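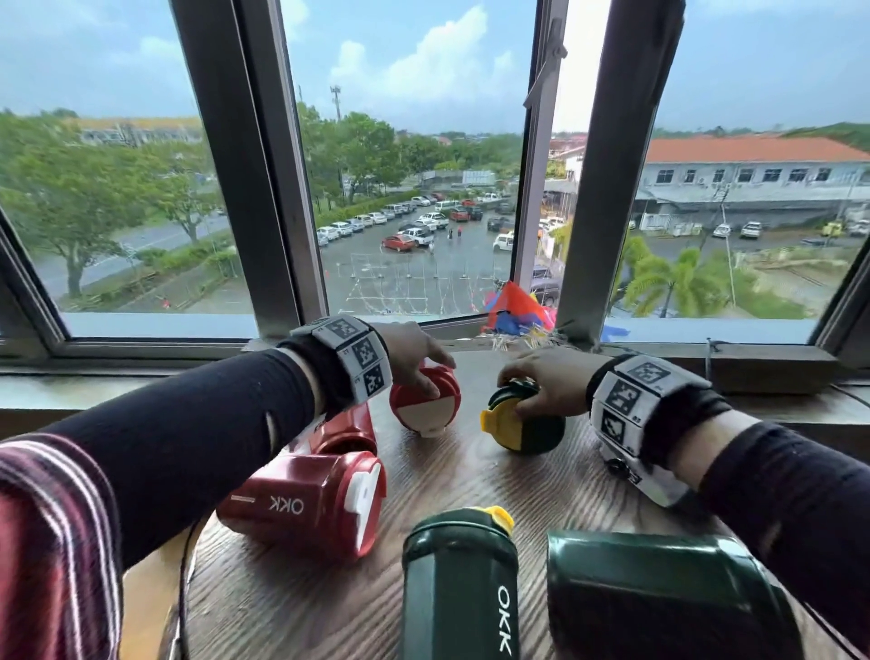
Bottle caps and red bottle bodies on a round wooden tabletop.

FOR IMMEDIATE RELEASE

Prustix Adds Stimis Premixed Coolant to Its Car Care Line

RENDUNTHORPE, April 21, 2018 - Prustix, a maker of automotive fluids and shop chemicals, today announced Stimis, a premixed antifreeze and coolant for passenger cars, light trucks and vans. Stimis is sold ready to pour and does not need to be mixed with water.

The coolant is an ethylene glycol formula with an organic acid inhibitor package. It protects aluminum, cast iron, copper, brass and solder, and it contains no silicates, phosphates or borates. Freeze protection is rated to -40 F. Stimis is dyed yellow and can be used to top off or to refill systems where an organic acid coolant is called for. Drivers should check the owner's manual before changing coolant types. Mixing Stimis with a coolant of another type may shorten its service life.

Stimis replaces the Prustix concentrate in the one-gallon size. The company decided on a premix after calls to its product help line showed that many home users were unsure how much water to add, or were adding hard tap water. The concentrate will still be made in drums for repair shops and fleets that mix their own.

Prustix tested the coolant in delivery vans that run out of its Rendunthorpe warehouse. One van covered 1,879 miles in the first month of the trial. Samples were drawn at each oil change and checked for pH, reserve alkalinity and dissolved metals. All readings stayed within the limits set by the company's lab.

Retail distribution will be handled by Ibrahim Auto Supply, which will carry Stimis in 40 stores beginning next month. Independent garages can order through their regular Prustix representative. Orders of 30 cases or more ship freight paid. A 55-gallon drum of the premix is planned for October, ahead of the winter service season.

Each case holds six one-gallon jugs. The product label and safety data sheet are available from Prustix on request.

Stimis is harmful or fatal if swallowed. Keep it away from children and pets, store it in the original container with the cap tight, and wipe up spills at once. Do not open a radiator cap while the engine is hot. Used coolant should be taken to a collection site and should not be poured on the ground or into storm drains.

About Prustix
Prustix blends and packages coolants, brake fluids, washer fluids and parts cleaners at its plant in Rendunthorpe. Its products are sold through auto parts stores, farm supply dealers and repair shops.

Contact:
Prustix Customer Service, Rendunthorpe

###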